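Ticket 382
Subject: Left arm pauses on approach, demo table, open day rehearsal
Project: Flavureo
Opened by: Shamim Gilani
Assigned to: Lewis Swanson
Priority: High (visitor event)
Status: Closed, one follow-up open
Opened: August 2025

Summary

During rehearsal for the open day, the left arm stops on its way down to the table and stays there until the operator clears the prompt. The right arm runs the same kind of move without trouble. The controller reports "path deviation, joint 4" and then accepts a resume. No collision, no emergency stop. We have the Guthrie school group first and the Plaltetti people after lunch, so I need this either fixed or worked around.

Steps to reproduce

1. Home both arms.
2. Load the visitor program, speed at the demo setting.
3. Start from the operator panel.
4. Wait for the left arm to begin its second approach.

It does not happen on every cycle. In 17 runs this morning I had the stop on four. Restarting the controller made no difference.

Comment – Lewis Swanson

Please attach the controller log from before the restart if you still have it. Also confirm which program version is loaded. The one on the shared drive was edited for the Jimlow visit and has different waypoints.

Comment – Shamim Gilani

Log attached. Version is the current one, not the Jimlow edit. I compared the two files line by line and the left arm waypoints match what we taught last week. Wrist view from the session is attached too.
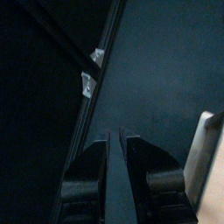
The deviation is always reported in the same part of the move, within a few degrees of the same joint 4 angle. It is worse when the arm has been idle for a while. If I run it continuously the stops thin out, and after a long break the first or second cycle usually has one.

Comment – Lewis Swanson

Idle time points to friction or cable drag. A bad waypoint would fail every time. Two things to try before anyone opens the joint:

a) Move joint 4 by hand through its full range with the drive off. Note any stiff spot.
b) Free the cable at the wrist, give it more slack, and run again.

Do not raise the deviation limit yet. The default is 500 counts and I would like to see it hold at that.

Comment – Shamim Gilani

a) No stiff spot with the drive off. Smooth both ways.
b) Cable tie at the wrist was tight. With the wrist turned fully in, the cable was pulling against it. I cut the tie and refitted it with a longer loop. Ten cycles, no stops. Then a break, then ten more, one stop on the second cycle.

So better, but not gone.

Comment – Wilma Van Rooij

I am hosting the Guthrie group and need a yes or no on two arms. If it is one arm I have to change the talk, as the part about sharing a workspace falls away. Visitors will be behind the line and will not handle anything on the table. A short pause is acceptable to me. A pause with a warning tone is less so – the last group took it as a sign that something had gone wrong.

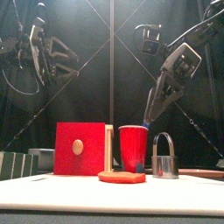 The order of the talk is: introduction, right arm alone, left arm alone, both arms, questions. If it helps, both arms can move to the end and be dropped on the day.

Comment – Lewis Swanson

Plan for two arms. I went through the log again. The remaining stop falls where the left arm goes from the fast segment to the slow one, and the blend radius there is set to zero. The right arm has a blend on the same type of segment. My guess is that the cable drag was using up most of the margin and the hard corner used the rest.

Change made: blend added at left waypoint 6, acceleration on that segment reduced. Deviation limit left at default. Warning tone muted for prompts only; fault tone is unchanged.

Comment – Telma Espinoza

Ran the acceptance check on the new program. Cold start, then continuous, then cold start again after a break. No stops on the left arm. Largest deviation recorded was 382 counts, by coincidence the same as the ticket number, so please don't read that as a typo. Cycle time is slightly longer and does not affect the talk.

Comment – Wilma Van Rooij

Both visits done. Guthrie group had the full program with two arms. One prompt during the Plaltetti visit, on the right arm, caused by me pressing hold by mistake. Cleared from the panel.

Resolution

Cause: tight cable tie at left wrist, together with zero blend at waypoint 6.
Fix: tie replaced with longer loop, blend added, acceleration reduced.
Program saved as the new visitor default. The Jimlow edit has been moved to the archive folder.

Follow-up

Fouad Belkadi to inspect the left wrist cable for wear at 1,000 cycles, or in December, whichever is first. Check the right wrist tie at the same time.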